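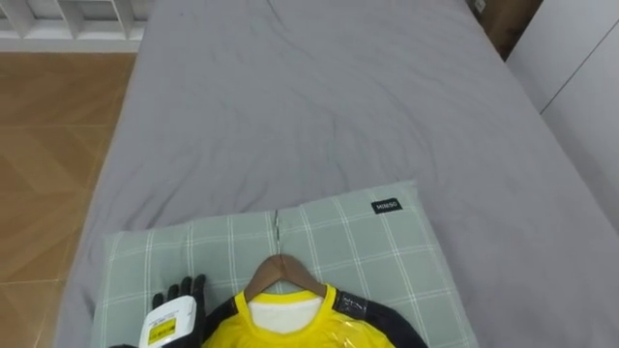

No. 127

12th April. Thread on the bedroom task, for the people who asked how the teaching side works. I'm one of two operators at Ondadley. The other is Analyn Gatchalian, who has been at it longer than I have.

---

Today's task is garment care on a bed. Yellow jersey on a wooden hanger, pillow underneath, white handheld device in the robot's left hand. I drive the arm by remote control and the robot keeps a record of what its joints did and what its head camera saw.

---

One run of a task from start to finish is a demonstration. We have 313 kept demonstrations for this room. Kept means Ehsan Jatoi watched it back and didn't throw it out. He throws out a lot.

---

Things he throws out: long pauses where I was thinking. Fingers bumping the hanger. Any run where I changed my mind halfway and went back. The robot would learn the changing of mind along with everything else.

---

The pausing was my worst habit. In January I would reach, stop, look, reach again. Played back, it looks like somebody trying to pick up a wasp. Analyn told me to do the whole motion with my own empty hand first, then put the controllers on and do it again at the same speed. That fixed most of it.

---

Grip is the hard part. I have no feeling in the controllers at all. I judge the grip by looking at where the fingers sit. With the handheld I want the thumb settled before I lift, and if it isn't, I put the thing down and start a new run.

---

Second hard part is shine. There's glare on the jersey just below the collar and across the chest, and it moves when my view moves. On a small display it's easy to misjudge how far the hand is from the front of the jersey. I go by the edge of the hanger instead. Plain wood, easy to see.

---

Somebody asked why the pillow is there. It raises the shoulders of the jersey off the sheet a bit and gives me a clear background. The plaid helps too. When the hand crosses those white lines I can tell which way it's drifting. On plain gray sheet I have only the creases to go on.

---

We don't put things back in exactly the same place between runs. The first batch we did, the hanger was lined up with the seam in the pillow every time, very neat. Peter Bartoš trained on that batch and the arm went to that spot whether the hanger was there or not.

---

So now I move the pillow, or turn the hanger a little, or start with the arm somewhere else. It's slow. Resetting takes longer than the run on some tasks — this is one of them.

---

By hand or by remote? We've done both. At Motcombe they had a bench arm you could take hold of and push through the motion, and I liked that for simple things. For a bed it's no good. You end up leaning over the mattress and your own sleeves are in the recording.

---

Remote has its own trouble. There's a small delay between my hand and the robot's. You stop noticing it after a while, and then you go home and reach for a cup too early. Consolacion Enriquez says hers lasted a week. Mine was a couple of evenings.

---

Jayson Abella asked how many runs it takes before the robot can do it alone. I don't know for this task. For folding hand towels, Peter got something usable at 62. It folded towels and would not fold a washcloth. More runs with washcloths sorted that out.

---

What I've changed this month: slower approach, quicker retreat. I used to do it the other way around because I was in a hurry to get there. Ehsan keeps more of the new ones.

---

Also changed: one garment per session. I used to swap every few runs and lose track of which notes went with which recording. I write the notes on paper and type them in at the end. Yes, I know.

---

Questions I can't answer: what it costs, when it will be in your house, whether it does fitted sheets. I have tried a fitted sheet by remote. Two corners went on. I'm not going to post the recording.

---

Next up is the same task with the right arm doing the work. I'm right-handed and I expect it to be easier, and Analyn says everyone expects that. Will add to this thread when there's a batch through review.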